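Guest Arrival and Room Key Procedures at the Halás Guesthouse
Student project report, Hospitality Operations
Janka Hrubý, Oldřich Koubek

1. Purpose
The project examined how a small guesthouse with 30 rooms manages late arrivals during August.

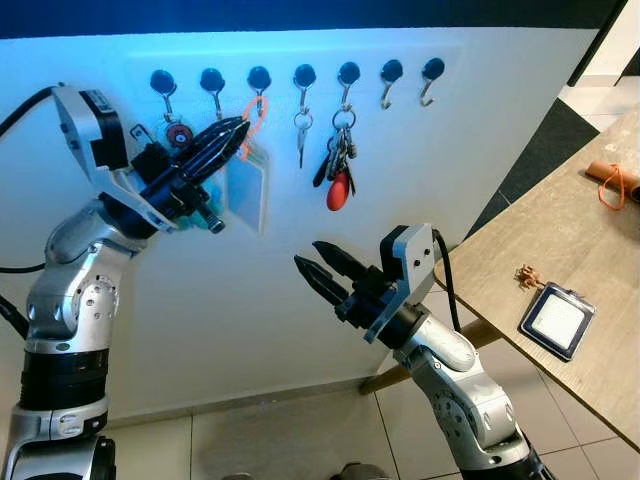

2. Method
Six evening shifts were observed. Staff at the Skumden annex completed a short survey.

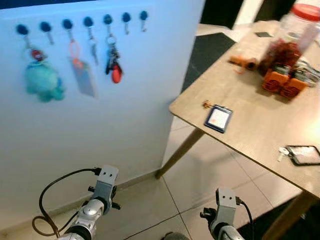 Figure 1. Wall hooks with a key and an orange lanyard.

3. Findings
Guests arriving after 10 p.m. waited longest — chiefly on Wednesday, when one clerk was on duty.
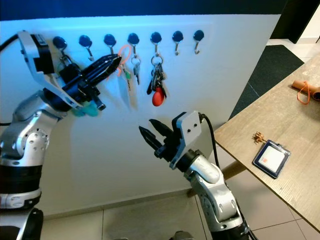
Figure 2. Row of seven hooks, keys on several.

4. Recommendation
A second clerk should be scheduled on that evening,
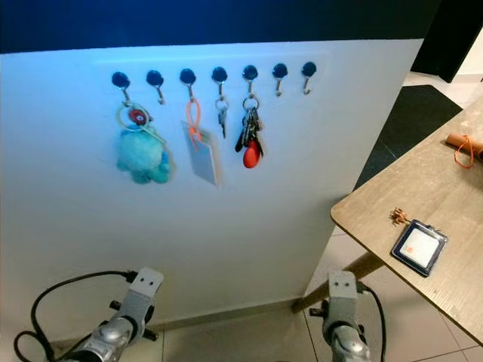
and registration forms should be sent to guests before arrival.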